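Moving to a smaller apartment, old landlord wants to keep the deposit for "floor wear"

posted in Renting and Housing, Kurkville board

gralex_tenant
I rented a one-bedroom apartment in Kurkville for almost 20 months, and in September I moved out. The manager is a company with the name Wunderlich. My deposit was 1,177 dollars. Last Tuesday I received a letter which says that they will keep 500 dollars for "floor wear in the living room and hallway" and 154 dollars for cleaning. There is no receipt with the letter and no pictures.

I cleaned the apartment two times before I gave back the keys. The floor has small scratches near the door, where everybody walks with shoes. Some of them were there already when I moved in, but I am not sure that I wrote all of them on the check-in form. I have my copy of the form, but the writing is difficult to read.

My questions are: can they take money for normal walking on a floor? And should I write to them first, or go directly to the small claims court? I do not want to make a big fight, but for me it is a lot of money.

3 replies

Konon
I had a similar situation with a different company, so I will write what I did. Please check the rules of your own state, because they are not the same everywhere.

First, the difference between wear and damage. Wear is what happens when a person lives in an apartment in the usual way: paint which became pale, a carpet that is flat in the middle, light scratches where people walk. Damage is for example a burn, a deep cut from moving a refrigerator, or a stain from a pet. In most places the landlord can keep money only for the second kind. The word "wear" in their own letter is good for you. Keep this letter and also the envelope.

Second, the age of the floor. Even when there is real damage, they usually cannot ask you to pay for a new floor if the old one was already near the end of its life. Ask them in which year it was installed.

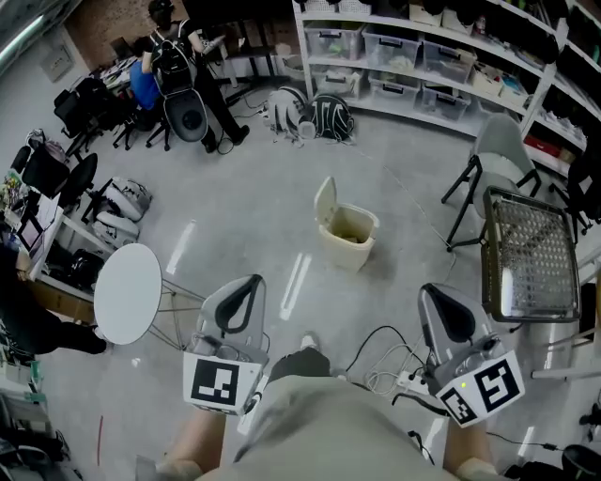
Third, write before you go to court. Make the letter short and polite. Say how much was the deposit, how much they keep, and that you do not agree. Ask for an itemized list with receipts, and give them a date to answer. Send it by certified mail and keep the slip. In my case I wrote one page and they returned the money for the floor, but not for the cleaning. I accepted this because I was tired of it.

About the check-in form: send a copy even if it is hard to read. You can type the same text on a clean page and put it together with the copy.

moved_again
They always try this. Just sue them.

quietstairs
I agree with Konon about the letter, but I want to add one thing. Look in your lease for the word "cleaning." Some leases have a fixed cleaning fee which you signed for, and then it is harder to get the 154 back. In some states such a fee is not permitted, even if it is in the lease. The tenant office at the county can tell you this on the phone. When I called them I waited a long time, so it is better to call in the morning.

Also check how many days passed between the day you returned the keys and the day of their letter. If they were too late, in some states they lose the right to keep any part of it.

gralex_tenant
Thank you to all. I looked in the lease and there is no cleaning fee. I will send the letter this week by certified mail, and I will ask about the year of the floor.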